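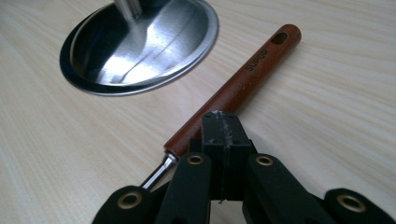

A hand-held gripper over the handle of a kitchen utensil, with a pot lid alongside.

The budget line for the grippers was the easy part. When Binta Ogunleye drew up the February request for the manipulation bench at Seltmont, a contract automation shop that builds kitchen-handling cells, the hand-held units took up one row of the spreadsheet. Everything that wears out, gets lost or has to be bought twice filled the next 20.

Seltmont's first plan was drawn up the way most small shops draw one up. It listed units, a workstation, a license for the recording software and a contingency. It was approved without changes and overspent within a quarter. Ogunleye, who runs purchasing for the bench, traced almost all of the overrun to items that had no row of their own: finger pad facing, pivot bushings, fasteners, replacement cables and bench time lost to swapping them.

The revised plan divides spending by how long a thing lasts. Frames and mounts are treated as durable and written down over 3 years. Linkage arms and bushings are treated as service parts, held in stock at one full set per unit. Pads and facing material are consumables and are charged to the job that uses them up. That last change was resisted by the project leads, whose job costs went up on paper the month it came in.

Vinzenz Gruber, the engineer who specifies the hardware, wanted the split for a different purpose. "If the pads sit in overhead, I can't see which task is eating them," he said. "I want the cost on the task. Then I can decide whether to change the pad or change the task."

Facing material is a case in point. A soft facing gives grip on polished steel and finished wood, and it also sheds and picks up dust. A harder rubber lasts longer and slides more on a smooth handle. Gruber's specification now calls for the soft facing on kitchenware jobs and sets the change interval at 7 working days, whatever the pad looks like. Before that, operators changed pads when they felt like it, and stock counts could not be forecast.

The quote process took longer than the engineering. Two suppliers were asked to price complete units and spares on the same form. Zokar came in lower on the unit and would sell the linkage only as a complete assembly. Tipoki was higher on the unit and listed 13 spare parts individually, bushings included. On purchase price alone Zokar was ahead. Priced over the full write-down period, with spares drawn at the rate in the previous year's log, the order reversed, and Seltmont bought from Tipoki.

Ogunleye cautions that the result depends on the log. A shop with light use would have reached the other answer, and a shop with no log would have had no basis for either. Her advice to buyers is to keep a sheet at the bench for one quarter before asking for quotes, with columns for date, unit, part and task.
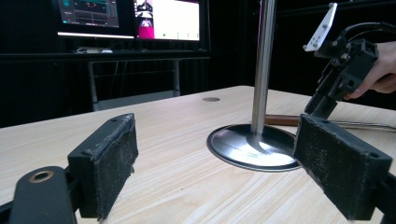
Bench space was the other item left out of the first plan. Two operators working one table need reach on both sides, a cable path that stays clear of the work, and a screen within sight. Seltmont had priced the table and left out the power drops, cable runs and background curtain. None of these is expensive. All of them need someone on site for half a day, and labor at the Stultaddale building is booked through the landlord at a fixed minimum charge. Grouping the work into one visit cut that line to a single charge.

Test objects now have a row as well. Lids, ladles and spatulas are bought at retail, in pairs, with one of each pair kept unused for comparison. Gruber asks for a mix of mirror-finish and matte surfaces and for handles of different section. The row is small, but he refuses to let it be merged with office supplies, where it was cut the first time money got tight.

The revised budget went to the owners on April 22, 2021, and was passed with one amendment. The contingency was reduced, on the grounds that most of what it used to cover is now listed. Ogunleye had asked to keep it at the old level for one more year. She will report on spares use at the end of the second quarter, and the figure will be reset then if the bench log supports it.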